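4.2 Completion grants and retention

The case for small completion grants rests mostly on one comparison: students who received them re-enrolled at higher rates than students who did not. We doubt that this comparison can carry the weight put on it. At Plostow, a student had to apply, meet with an adviser, and return a budget form before any money was paid. A student who manages all of that in the middle of a crisis may well have stayed enrolled without help. Treltholm used a shorter form, with awards of up to $900, and its reported gap between recipients and other students was much smaller.

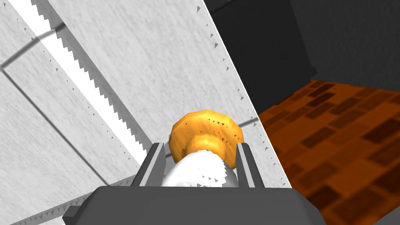

Figure 3. Simulated grasp of a mushroom-shaped object.

Grant size tells us little about what a grant buys. Of the 50 recipients at Treltholm whose files we could read in full, 11 were in programs where a missed term also meant losing a place on a team project. Some project work is done in a simulator, and a student could in principle keep at it from home. Lab courses offer no such option. Pooling the two groups, as the Grinumville report does, hides a difference that might explain much of the effect.

The Wouters survey is often cited on the other side. It reached 4,000 students, but it asked them in June whether a grant "would have helped," and few people short of money will say no to that. We treat its results as a measure of demand. Whether the grants kept anyone in school is a separate question, and none of the sources reviewed in this section had a design that could answer it.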